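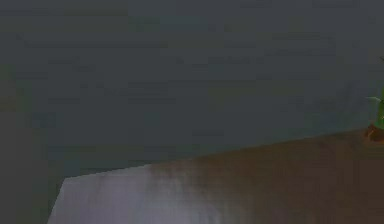

Braltcombe Trail Notes – readme

Walking route notes and waypoints for the hills above Braltcombe. Put together by Gülizar Özkan and Tuncay Çınar over a few seasons, cleaned up in May. Plain text and GPX, nothing fancy.

What's in it

routes/ – one GPX file per walk, 7 walks
notes/ – a text file for each walk, same name as the GPX
water.csv – springs, taps, the trough at Andon farm
huts.csv – places to sleep, who to call, what to bring
old/ – stuff scanned from the 1903 guidebook, typed up by Hatice Yaman. Spelling left alone

Columns in water.csv

name, lat, lon, type, months, treat, remark
"months" is when we found it running. Blank means we only passed once and don't know. "treat" is yes or no. If it's blank treat it anyway.

Columns in huts.csv

name, lat, lon, beds, stove, phone, remark
Beds is what the owner told us. The Betancur hut says 2 but there's floor space if you ask. Stove = y means a stove, doesnt mean fuel.

How it was collected

Walked with a handheld GPS, one point every few seconds, then thinned by hand. Gönül Eren redid the whole ridge section after the landslip so ignore any older copy you have of ridge_north. The valley tracks are from a phone and wander a bit under the trees. Elevation is straight off the device – don't trust it closer than around 200 feet.

Times in the notes are for Tuncay with a light pack. Add to them. Gülizar's are marked (G) and are closer to normal people.

Known problems

- amilon_loop crosses a field that now has a locked gate. Go left along the wall, picks up again at the stream
- two springs in water.csv have the same name. Different springs. Check the coords
- notes for the Andon walk stop at the pass, the way down isn't writen up yet
- old/ mentions a footbridge below Betancur. Gone. Ford is fine in late summer, not in May
- some accents in names got mangled when exported from a spreadsheet, fixed most of them

Loading the files

Any GPX app should take them. If yours shows a straight line across the valley, it's joining the two halves of the Amilon loop, turn on segments. CSV is UTF-8, comma separated, remarks in quotes.

Before you go

Paths move, fences go up. Carry a paper map. Last bus back to Braltcombe leaves the Andon turnoff at 5:40 pm in summer and there's no signal there to call anybody. Dogs on the upper pastures are working dogs – stop, stand still, let the shepherd call them.

Use

Free for personal trips and walking clubs. Want to print it or sell a guide from it, ask first. The hut phone numbers are in here because owners said ok, please don't repost them on booking sites.

Corrections

Send the walk name, rough spot, and the month you were there. A GPX is great but a sentence is fine too. Gönül Değirmenci handles water and huts, Gülizar does the tracks. Replies are slow in summer, we're out walking.

To do

write up the descent from the pass
recheck the trough
winter notes for the ridge, if Gönül E. gets up there again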